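Skolter Handling Standards
12th February

The revised practice note for hand-held gripper work is now in force. It replaces the note issued last June and applies to every site that records handling tasks under the Flusanik program. The main points are set out in this thread. The full text remains the reference wherever the two differ.

Scope first. The note covers grippers carried and closed by a person, with a camera fixed to the tool. It does not cover arms bolted to a bench or mobile bases, which stay under the Pyo rules until those are revised.

Sites that run both kinds of work must keep two sets of records. A combined log was allowed under the old note. It is no longer accepted.

Operators. A person may record alone only after completing the site introduction and three supervised sessions. Sessions carried out at another site count if the supervisor there has signed for them. Time spent watching recordings does not count.

Before the first recording of a session, the operator opens and closes the fingers fully, with nothing between them. Any sticking, rubbing or uneven travel is written down and the tool is set aside. It may not be returned to use by the operator who reported it.

Soft fingers are to be looked at on both faces. A split rib, a loose edge or a hardened patch means the finger is changed. Taping a split rib was common practice at several sites. Please stop doing it. Tape changes how the finger bends, and recordings made that way have had to be withdrawn.

Screws on the mounting plate are checked by hand at the start of the session and again after any drop, however small. A dropped tool is a reportable event even when no damage is found.

Camera lens: clean with a dry cloth only. If the view has shifted, stop and run the alignment check again. Do not correct the aim by eye halfway through a set.

Public and shared spaces. Written permission is needed from whoever manages the building, and it must name the area. Permission for "the building" is not enough. Sites have asked whether an email will do. It will, provided that it comes from the manager and a copy is kept with the session record.

No recording on stairs, on landings, or in a doorway that others need to use. The operator should be able to stop, lower the tool and step aside without having to turn around first. Where a staircase opens off the work area, the operator works on the side away from it.

Passersby. If a person who has not agreed to be recorded comes close enough to be recognized, the recording is stopped and marked. It is then reviewed by someone other than the operator within 72 hours. Deleting it on the spot is not permitted, as the log and the files must agree.

Personal belongings on a table are to be left where they are or moved by their owner. Operators do not clear other people's things. If the owner cannot be found, choose another table.

Section 4 deals with liquids and has changed the most. It now applies to any container with liquid in it, whatever the amount and whatever the liquid. The former exemption for drinks has been removed.

Screw caps are closed by hand before the gripper comes near the container. The cap stays closed for the whole recording unless opening it is the task. Where opening is the task, the separate sheet on open containers must be at hand and signed.

Clear containers are preferred, so that a reviewer can see the liquid. Labels may be left on. Reviewers have asked that the label not be turned on purpose between attempts, as this makes them harder to compare.

Grip on the body of the bottle, low enough for it to stay steady and never by the cap. Keep it upright while it is held. Close until the bottle is secure and then hold. Thin plastic gives way under a firm squeeze, and a bottle pressed out of shape is marked as a failed attempt even if it was not dropped.

For reference, a bottle held in the manner Section 4 asks for, cap on and body upright:
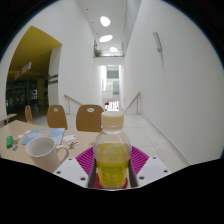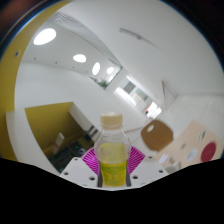
Set the bottle down on a flat surface and open the fingers only when its base is resting fully. Releasing early, even from a small height, is recorded as a drop. We know that this is stricter than many sites have been used to.

Spills. Stop recording, put the tool down away from the liquid, and wipe the floor before the table. Soft fingers that have been splashed are removed and cleaned on both faces. They go back on the tool once dry. The session record must say what the liquid was.

Liquid on the camera or the wiring ends the session for that tool. Please do not dry it with heat. Return it to the Brinevier workshop in its case, with the spill form inside the lid.

Records. Each session has one form, filled in on the day. It lists the tool, the fingers fitted, the objects handled, the place and any stops. Nearly all the forms returned to us in the last review had the "fingers fitted" line left blank. From now on, such forms will be sent back and the session held until they are complete.

On failed attempts: keep them. A dropped or crushed object is part of the record and must be marked as such. Sites are not ranked by their number of failures, and supervisors should not suggest otherwise to operators.

Several sites have asked about gloves. Thin gloves are allowed if the operator can still feel the trigger. Padded gloves are not. Sleeves should be fastened or rolled so that they do not hang in front of the lens.

Existing recordings made under the June note remain valid and do not need to be repeated. Sessions that had started before the new note came into force may be finished under the old one, but may not be extended.

Supervisors should confirm in writing that each operator has read Section 4. A reply from the site address is enough. Operators who have not been confirmed may continue with dry objects in the meantime.

Printed copies can be requested from the Brinevier office. Please remove the June copies from tool cases when the new ones arrive, including the folded card kept under the foam.

Questions on wording may be posted as replies to this thread. Reports of drops, spills or damaged tools should go through the site form and not through this account.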